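Workshop notebook, September, started just after lunch

Picking up where I left the beacon housings. I promised myself I'd write this up before going home this time, instead of trying to rebuild it from the backs of envelopes, so please forgive the rambling, whoever reads it after me.

The question is still the one the patrol people at Skiltska put to us in the spring: why does a tracker that behaves perfectly well on the bench go quiet when it's worn on the hip, under a jacket, by somebody who has fallen on that side? They lost contact with a practice "victim" for long enough that it spoiled the whole drill. No harm done (he was in the trees with a thermos, and quite happy by the sound of it), but you can see why they want it sorted out before the lifts open.

I had two suspects. The first was the antenna sitting too close to the battery in the Javska case. The second was the firmware, which stretches the time between position reports when it thinks the wearer has stopped moving. I'd been leaning hard toward the antenna, mostly, I admit, because I never liked that case.

So this morning I took unit 1187, which is the worst of the returns, and ran it three ways. Bare board first, then in the Javska case, then in the case with the wet fleece and the salt-water bag strapped against it to stand in for a person. Bare board was lovely. In the case it dropped a little. With the bag on it dropped a lot, but it did not go silent, and every report that was due did arrive at the receiver across the yard. I repeated the bag test with the unit face down and got the same thing, a weak signal but a steady one.

Then I let it lie. I set it down, bag and all, and went to make coffee and have a long chat about somebody's new boots, and when I came back the log showed a gap of 600 seconds between reports. That's ten minutes! The setting sheet from Jirnura says the resting interval should never go above two. I checked the sheet again in case I'd misread it, and I hadn't.

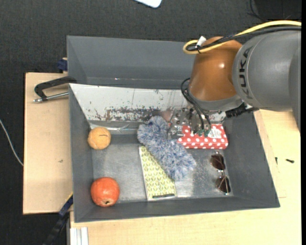 Hefin Landeg's remark, when I read him the log over the phone, was that the long interval is a leftover from the summer hiking version, where people want the battery to last through a weekend and don't mind much if their dot on the map is stale. He thinks the resort build picks up the hiking table whenever the unit has been switched on indoors without a satellite fix. He also said, very kindly, that he'd told me to look at the firmware in the first place, and he had, it's on the previous page in my own handwriting.

It would fit with what the patrol told us. They hand the trackers out in the hut, already switched on, and everyone tramps outside afterward. On the bench I always start mine by the window, so I'd have been getting the proper table every time except today, when I started it at the back next to the heater where it was warm.

Tried it on purpose after that. Started 1187 at the back, carried it out, laid it down: long gap. Started it in the yard with a clear view of the sky, laid it down: reports came in right on schedule. Did each of them 3 times and got the same answer every time, so I'm fairly well persuaded, though I'd like to see it on a second unit before I say so to Skiltska in writing.

The antenna isn't off the hook, mind you. That drop with the bag on is real, and in deep snow with a person on top of it I wouldn't want to count on what's left. Mertens has offered a case with the battery moved down to the bottom end, and I think we should take them up on it, even if it is uglier and needs a different clip. Somebody with gloves on ought to try that clip before we order any quantity. The old one was a misery with cold fingers.

Things to do, more or less in order. Ask Jirnura which table the resort build is meant to load when there's no fix. Get another unit out of the returns box, a healthy one if there is one. Fresh salt water for the bag, as the old lot has begun to smell. Write to the patrol and ask them to switch the trackers on outdoors for now and wait for the green light, with a note saying it's a stopgap.

Unit 1187 is on the charger by the sink, with tape over the button. Please leave the tape on, I want to start it cold tomorrow morning at 8 and I'll be cross with myself if the log has been wiped.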